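Murnley Open Day: An Afternoon of Tables, Cups and Paper

13 April 2026

I had been meaning to get out to Murnley ever since January, when a flyer for the open day turned up in the rack by the library door and I stuck it on my fridge under the good magnet. The old Siqueira works is a long brick building at the bottom of the hill, and I must have driven past it hundreds of times without once going in. So when the day finally came I packed a sandwich, put on my comfortable shoes and went down early, which was wise, as the parking lot is small and the field next to it was soft from all the rain.

Getting in

You sign in at a folding table just inside the main doors, and they hand you a paper map and a sticker to wear. The map shows 12 rooms, of which 8 were open to visitors, spread over both floors. I am a slow visitor by nature (I read every label and I like to stand in a doorway for a while before going in), so I made my peace early on with not seeing everything. The hallway smells of floor polish and coffee, and there was a pleasant hum of people who had all come in from the same drizzle and were glad to be under a roof.

The ground floor

I began with the Amitz rooms, which are on the left as you come in. Amitz make small household things – coat hooks, soap dishes, the kind of shelf you put above a radiator – and they had a whole wall of them to try out. You could hang your own coat on every hook in turn, and plenty of us did. There was a little girl ahead of me who had opinions on all of them, and I have to say I agreed with her about the curved one.

Next door was a packing demonstration, with a very long roll of brown paper and a patient woman showing how to wrap a teapot so that the spout survives the mail. I have been wrapping teapots wrong my whole life, and I wish I had known about the twist of paper inside the spout before I sent one to my sister. I stayed for two rounds of this and came away with a square of the brown paper, folded up in my pocket, to practice on.

The stairs are steep and the handrail is only on one side, so take your time if your knees are anything like mine. There is an elevator at the far end of the hall, past the restrooms, and it would have been nice to see a sign for it before I had already climbed up.

The table room upstairs

The room I liked best was the first one at the top of the stairs, looked after by the people from Sonine. It is all about tabletops and what goes on them, which I know sounds like very little to build a room around, but I am someone who rearranges her kitchen counter on rainy evenings and I felt right at home. They talk you through how a surface changes the job you do on it, how much light it gives back, how easy it is to find your pen on it at the end of the day. The idea I took home was the white board laid over the wood. The table keeps its nice honey-colored edge, and you get a clean, bright place to work in the middle.

I was also very taken with the cup, a cream one with rounded ridges all the way up like a stack of rings. It stood near the far left corner of the board, with a green highlighter lying a little in front of it, and I thought what a good desk those two would make all by themselves. My own desk has a mug full of dead ballpoints and a stapler I can't open, so perhaps I was easily impressed! I asked whether the cups were sold anywhere in the building and was told no, very kindly.

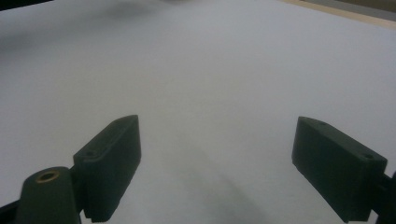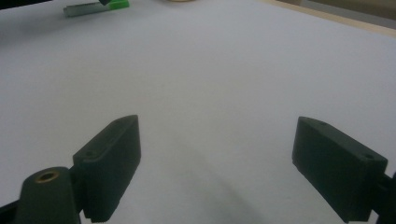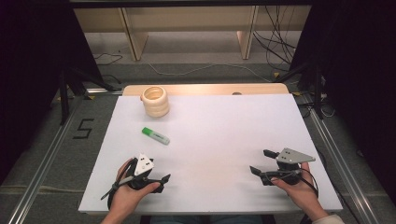 Lunch and the courtyard

By then I was hungry, and the rain had eased off, so I took my sandwich out to the courtyard behind the works. There are benches along the south wall and a big old pear tree with a circle of bricks around it, and you can get coffee and soup from a hatch in the wall. The soup was leek and potato, very hot, and came with a roll that had been warmed through. I had it as well as the sandwich and I regret nothing. The line was long when I joined it but it moved along nicely, and I got chatting to a couple who had come more than two hours by train and were already planning which rooms to go back to.

A word about the benches: they were wet, naturally, and I ended up sitting on my map. If you go, bring a plastic bag or an old towel.

The afternoon

After lunch I looked in at the drawing office, where the old plan chests from the Siqueira days are still standing, with brass handles and drawers so wide you need both arms to pull them. You are allowed to open the top ones. They hold drawings of door hinges, mostly, in a very fine brown ink, and someone had penciled little sums in the margins. I could have spent an hour in there, and I think I nearly did.

The last room I managed was the one with the looms – just the one working loom, to be fair, and a good deal of yarn – but it was crowded and warm and I only stood at the back. I would like to see it properly another time. Two rooms I missed altogether, the print room and the one marked "Storage (open)" on the map, and of course it is the storage room I have been wondering about ever since.

If you are thinking of going

Entry was free, with a tin for donations by the door. Coats can be left on the rail behind the sign-in table. The upstairs rooms are cooler than the ones below, so keep your sweater with you. Parking fills up before the doors open, but there is more space behind the church, and the walk down from there takes you along the stream and past a very fine row of hens.

I stopped in the hallway on the way out to buy a soap dish from the Amitz people, a plain white one with a slope to it so the water runs off. It's by my kitchen sink now, and the counter has been rearranged again to make room for it.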